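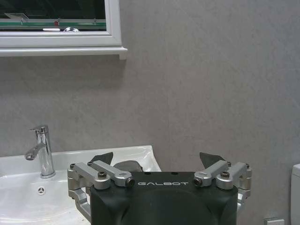
GALBOT gripper, close up

CREW AND BACKGROUND CALL - BRUKNESS (feature, thriller)

Posting this fast, prep has already started. Please read to the bottom before emailing, half the questions we get are answered down there.

Larwood Pictures is crewing up and casting background for Brukness, a low-budget winter thriller shooting in and near Prirnon through January. Written and directed by Natália Matoušek. Ferry captain goes missing off a frozen lake town, his sister comes back to clear out the house, finds the wrong things in the freezer. Slow burn, small cast, lots of weather. Leads are cast. Everything below is still open.

BACKGROUND

Up to 60 townspeople, all ages over eighteen, all looks. Main need is the community hall meeting and the funeral lunch. Smaller groups for the hockey rink, the gas station and the search on the ice.

No experience needed. You do need to be able to stand outdoors for long stretches and do the same walk again and again without looking bored of it. If you skate, say so. If you can drive a snowmobile and have your own, definately say so (we pay extra for the sled). Old pickups and station wagons in dull colours also wanted, nothing too shiny.

Bring your own winter gear. Plain parkas, wool toques, work boots, mitts. No big logos, no bright white, no neon. Wardrobe will look you over when you sign in and may swap things out. If your coat is camel hair leave it at home, the lead has one and it matters to the plot.

Beards welcome. If we book you for the hall meeting please don't cut or colour your hair until we've wrapped you, Tatiana will cry.

CREW

Second assistant camera. Digital, anamorphic, mostly handheld inside and sticks outside. Cold weather experience a real plus, you'll be looking after batteries and lens changes on a lake. Reports to Vlastimil Říha, our DP.

Boom op / sound utility. Wind. So much wind. Own headphones and decent boots. Cart and wireless come from Doležal so you don't need a kit, but tell us what you have.

Set dresser / on-set props, one person doing both. The house is the big job. Late father's stuff, every drawer has to be full and has to look like it's been full for years. Somebody patient. Driver's licence needed, cube van, automatic.

Hair and makeup assistant. Under Tatiana Čierny. Frostbite, windburn, one drowned person. Please send stills of your own work, close and in daylight if you have them.

Locations assistant. Local knowledge of Prirnon close to essential. Plowing, parking, porta-potties, being nice to neighbours at five in the morning.

Production assistants. A few spots, including one overnight lock-up. Good first job if you want to see how a set runs. You'll be cold and you'll learn a lot. Full G or equivalent helps, not a must for all of them.

Data wrangler. Evenings mostly. Drives come off the lake at wrap and need to be copied, checked and logged before you go to bed. Quiet room, good chair, bad coffee.

PAY

PAs and assistants: $800 a week flat, plus meals and mileage.
Second AC, sound, set dressing: rate on request, it's a low-budget rate, we'd sooner talk about it on the phone than print a number.
Background: hourly, paid by cheque or e-transfer within 2 weeks of your shoot day. Minimum call applies even if we send you home early for weather.
Vehicles and sleds: flat daily fee, gas covered.

These are paid positions, all of them. No deferrals, no "exposure". Everyone gets a credit, and spelling is checked with you before picture lock, so if your name has accents in it please type them.

HOURS AND CONDITIONS

Mix of days and splits. One stretch of overnights for the search sequence. Call times go out the evening before, by text, usually by 7 p.m. Weather will move things. If you need a fixed schedule this probably isn't the job, fair enough.

Warm-up trailer at the lake at all times. Ice is checked every morning by someone who isn't us and nobody steps on before they say so, cast included. Hot lunch. Veg and halal always, anything else write it on the form and Saadet will sort it.

Billets available for crew from out of town, shared rooms, some with dogs. Allergies on the form please. We can't cover flights.

Intimacy coordinator is on for the scenes that need it. One scene has a rifle (non-firing, handled by the armourer only) and there is a drowning. If either is hard for you tell us ahead, in confidence, and we'll book you on other days.

HOW TO APPLY

Crew: email with the position in the subject line. CV, two references with phone numbers, link to work if you've got it. No cover letter. A couple of lines on when you're free is plenty. Mark it for Matěj Tichý, production manager.

Background: one photo head and shoulders, one full length, phone pictures are fine, no filters, no hats. Height, jacket size, shoe size, the town you're coming from, and which weeks you can't do. Mark it for Saadet Türkmen. Couples and families can send one email but give sizes for everybody.

Cars and sleds: photo from the side, year, make, colour, does it start in the cold. Same address as background.

No email? Drop a printed sheet at the production office, 241 Doležal Street, side door, the front one sticks. Open 9 a.m. to 4 p.m. Don't come by to audition, there's no room and the speaking parts are gone.

We're filling crew spots as we go, not waiting for a closing date, so sooner is better. Background booking keeps going right through the shoot. If you haven't heard back in a week give us a nudge, things do get burried in that inbox.

Applicants must be legally able to work in Canada. We'd especially like to hear from people living around the lake, Indigenous crew, newcomers, and anybody coming back to work after time away. Accessibility: office and hall are step-free, the house is not, the ice is the ice. Talk to us and we'll see what we can rearrange.

Please don't post the house address online if you work out which one it is. Family still lives next door.

Larwood Pictures
Production office, Prirnon
Attn: Matěj Tichý (crew) / Saadet Türkmen (background, vehicles)

Update: boom op now on hold for someone, still send if keen. Set dresser still VERY open.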